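Zadberg housing association opens shared kitchen for tenants in April

Print this article | E-mail to a friend
2021-03-13 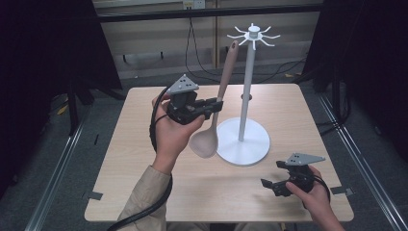
The housing association of Zadberg will open a shared kitchen on the ground floor of its building in Grekach Street. The room was used before as a store for bicycles. It has stood without use for two years, and the tenants asked many times that something useful should be done with it.

The kitchen will be open to all 94 households of the building. Many flats in Grekach Street were built with a very small cooking corner, and in the oldest part of the house there is no place for an oven. Tenants in these flats have until now cooked on two electric rings. For a family with children this is difficult, and on holidays it is almost impossible to prepare a meal for guests.

The association says that the works began in the winter and are nearly finished. The floor has been replaced, the water pipes are new, and a second window was made in the wall to the courtyard. There will be two cookers, one large oven, a double sink and a long shelf for dry food. What remains is the ventilation. The company Qiu, which delivers the extractor, has informed the association that the last parts will come before the end of the month. When they are fitted, the fire inspection can take place.

Use of the kitchen will be free for the first season. After this the association wants to ask for a small payment for electricity, but the amount is not decided. A paper with the proposals will be put in every letter box, and tenants can give their opinion in writing.

Places must be booked in advance. The booking list will hang at the entrance, next to the post boxes, and one household can book no more than two evenings in one week. In the morning no booking is needed, and those who come first can begin. The kitchen closes at ten in the evening so that the neighbours on the first floor are not disturbed. At the beginning only one household at a time may use the room, and windows must stay open during cooking. This rule will be looked at again in the summer.

The question which has caused the most discussion is the equipment. Part of the tenants wished that everybody should bring their own pots and take them home again. Others said that older people cannot carry heavy pots down the stairs, and the lift is often out of order. The association has now chosen a middle way. Large pots, baking trays and chopping boards will belong to the kitchen and must stay there. Knives, towels and small things each household brings itself. For the purchase of the common equipment, 900 euros were set aside from the repair fund.

Not all tenants are content with the project. In a letter to the association, a group from the rear building writes that the bicycles now stand in the courtyard in the rain, and that a roof for them was promised first. The association answers that the bicycle roof is ordered and will be built on the north side of the courtyard, beside the waste bins. It could not give a date. The group also fears smells on the staircase. According to the association, the air from the kitchen will go out by a separate pipe to the roof and will not pass through the staircase.

In a survey made last autumn, 69 households answered that they were in favour of a shared kitchen. The most frequent wish was for baking, and after it for preserving fruit in late summer, when the allotments behind the railway give more plums than one family can eat. Several tenants also offered to teach others how to cook the dishes of their home region. If there is enough interest, such evenings may start when larger meetings are permitted again.

The association has taken the idea from the neighbouring town of Tunduvau, where a similar room was opened in an old laundry. Members of the association visited it before the works were planned. They came back with the advice to buy a bigger refrigerator than seems necessary and to mark each shelf with the number of a flat. Both suggestions were followed.

Tenants who want to receive a key must sign the house rules for the kitchen and leave a deposit. The forms can be collected from the office on the ground floor in the usual opening hours. Keys will be given out in April, after the fire inspection.

Comments (2) | Shares: 69
Print this article | E-mail to a friend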